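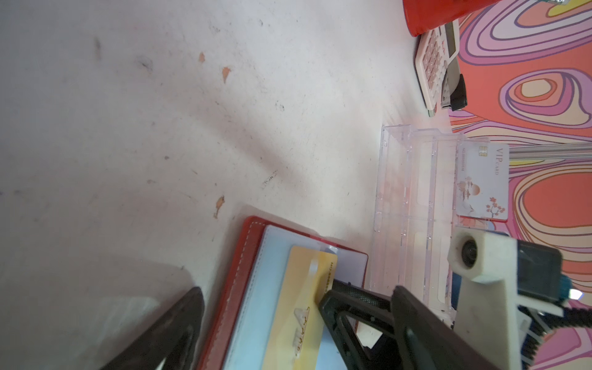 Blog > Everyday > Small business

When I decided to leave the office in May, I thought the hardest part would be to find customers. I did not think very much about the paper. My father had a shop for repairing watches, and he kept all his receipts in one biscuit tin, and once a year he turned the tin upside down on the bed and my mother shouted. I promised myself that I will never be like this. After four months of working for myself I had two tins.

I do bookbinding. Mostly I make notebooks and guest books, and sometimes I repair a family cookbook that has lost its back. The work is slow and I like it very much. But every order has a small tail of paper behind it: the thread, the board, the glue, the postage, the parking when I deliver by myself. I put these slips in my coat, in the car, inside other books. One I found in a cookbook just before giving it back to the customer.

So this month I sat down to do my first real bookkeeping, and I want to write how it went, for other people who are also afraid of it.

First I called Dinesh Unnithan, who was my neighbor when I lived in Plollutley and who has kept the books of a bakery for many years. I expected that he would recommend me a program. He asked me only one question: "On which day do you do it?" I had no answer. He told me that I may use a program or a school notebook or the wall of my kitchen, but if there is no fixed time it will not happen. I chose the last evening of the month. Then I changed it to the last morning, as in the evening I add badly.

The sorting took me much longer than the adding. I made piles by kind and not by date, and this was a mistake. Material in one pile, postage in another, and then a big pile for which I had no name. After lunch I mixed everything again and sorted it by month, and inside the month by kind. It was painful to destroy the piles, but from this moment it went quickly. In total I had 72 slips, and 13 of them were so faded that I had to hold them near the lamp. Two I could not read at all. One was from Chowdary, where I buy my linen thread, and they were very kind and printed it for me again. The other one will stay a mystery.

Thermal paper is a terrible invention for people like me. Now I write the amount and the shop on the back with a pencil, already in the car, before I start the engine. Dinesh says a pencil is better than a pen for this, and I did not ask him why.

The total of my costs came to 2,889. I looked at this number for a long time. I had guessed much less, maybe half. When I went back to see where it came from, it was not the leather, which I always feel guilty about. It was the deliveries. I had been driving guest books to people personally — because I enjoy to see their faces when they open the box — and never asked for anything for the gas. I will continue to do it for customers in our town, but for Skotia and farther I now have a delivery price, and I wrote it on my order form. The first customer who saw it did not complain. She asked if she can come and pick it up, and I made tea.

I also learned that I ask too little for repairs. A notebook I can calculate, I know how many sheets and how much board. But a repair eats hours in a way that is not visible on any slip. For the cookbook I mentioned, I asked the price of a new notebook, and it took me most of a week. Manikandan Sundaram, who taught the evening class where I first learned to sew a book, used to tell us that we should write down the time when we start and the time when we stop, also when it hurts. I did not listen to him then. Now there is a sheet hanging next to my press with two columns, and it hurts exactly as he promised.

I did try one program, Gotance, for a few days. It is probably good. It wanted me to choose a category before it accepted an amount, and I was choosing and choosing, and at the end I returned to my ruled ledger, which I bound myself in gray cloth with a red ribbon. I am sure this is vanity, but I open it with pleasure, and the program I did not open with pleasure.

Next I have to understand the taxes — for this I will pay somebody. I have an appointment already and I am bringing the ledger. The tins are for buttons now.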